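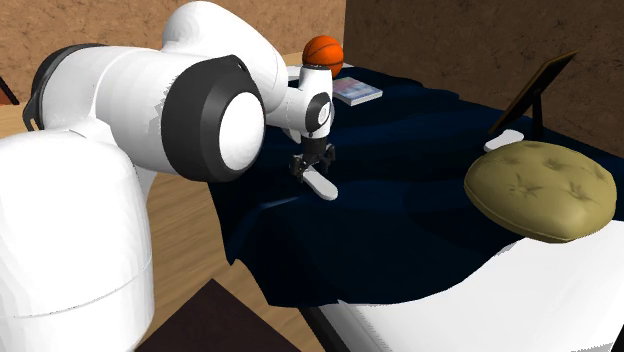

Simulated white arm and two-fingered gripper over a navy blanket.

Villanueva Cricket Club
Progress report to the Stident community sport fund, second period

The grant was for three things: a second turf practice strip, a bowling machine, and a junior program through the winter. Progress is mixed, and we would like to say so plainly.

The strip is down. Osteck laid it in June and promised a surface that would play true 365 days a year. We have our doubts. The end nearest the creek already keeps low, and two of our opening batters have gone back to the old nets by choice. Osteck says it will settle. We have asked for that in writing and are holding back the last $2000 until it arrives.

The Ruvton bowling machine works, and the seniors like it. Whether it has made anyone a better batter is harder to say. Our first team was bowled out for under 100 twice this period, both times by slow bowling, and the machine was bought mostly for pace practice. The coaching group wants credit for the improved fielding. We would wait for another half season before giving it.

Junior numbers are where we are least comfortable. The application spoke of up to nine new teams across the district. We have one, plus a mixed group that trains at 5:30 p.m. and has yet to play a match. The sign-up sheets looked much better than the attendance does. Parents tell us the start time is too early and the drive too long, and moving the session to the school oval may fix one of those.

The league has suggested a short-format cup to keep juniors interested. We have seen two of these come and go and did not put any grant money toward it.

Before the next report we plan to roll the creek end again, use the machine for spin, and try the later junior start. We are not asking for more money at this stage. We do ask that the junior target be reset to something a club this size can meet.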